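Mesholm Collection FAQ

How many examples do I record per task?
Record 20 good ones. If you drop something, keep the take and mark it as a miss.

Where does a take start?
Close the fingers over a bare part of the table, hold still, then press record.

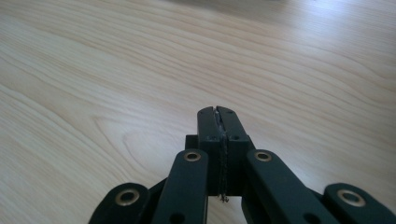
End the take the same way. Darik splits the files on those pauses, so don't skip them.

Can I switch hands?
Yes, between takes.

How long can a take run?
Up to 30 seconds. Ask Ekua Bonsu about longer tasks.

Who replaces worn finger pads?
Killian Fleury, mornings until 10.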